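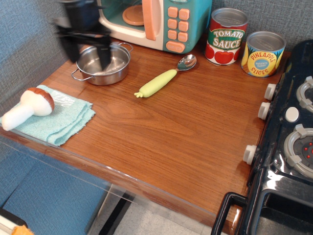
Why did the second madder bath come out so much redder than the first?

Chalk, mostly, and a slower climb to temperature. Our tap water at Grastside is soft, and madder likes a bit of calcium, so bath one went toward a flat salmon while bath two gave a proper brick red that I keep walking back to the drying rack to look at.

10/10/2019, dye notebook, wool

Recipe as run, both baths: 100 g of the Vrabec two-ply, scoured the night before, mordanted with alum and a little cream of tartar. Same jar of ground root (the Drostska lot, opened in January, still smells earthy and good). Root soaked overnight in a lidded bucket, then strained through the old curtain.

Bath one: plain tap water, heated too fast. I was chatting and it shot past where I wanted it. The browns came out of the root and sat on top of everything. Not ugly! It would make a nice lining color, and Sabina Vávra has already asked for it for her mittens, so it's going in her bag.

Bath two: added a small spoonful of powdered chalk, stirred it until the cloudiness evened out, and took a full hour getting up to 40 C. Held there, then crept up a little more over the afternoon. Skein in from the beginning, turned by hand whenever I walked past. Left to cool in the pot overnight. Rinse water ran nearly clear on the third change, much better than I expected from this lot.

Then the fun part. Exhaust bath from number two, same pot, new skein, nothing added: a soft coral, very even, lovely next to the onion skin yellow from last week. Pulled a short length of the brick red and dipped it in iron water, and it went to a deep plum brown in a minute or so. I want a whole sweater of that.

Things to fix: the Skako thermometer reads low when the probe touches the bottom, so clip it to the side. Label the skeins BEFORE they go in, with the knotted string tags (one knot plain, two knots chalk). Ink tags washed blank again.

Shade card is up to sample 32, pasted in with both madders side by side. The coral goes in tomorrow when it's dry enough to wind.

Next: chalk again, but half the root, to see how far the red holds. Also a strip of the linen, mordanted the long way with tannin first. If anyone takes the big strainer home, please bring it back, I need it for the weld.

Lightfast strips for both reds are taped in the south window, top half covered with card. Check in January.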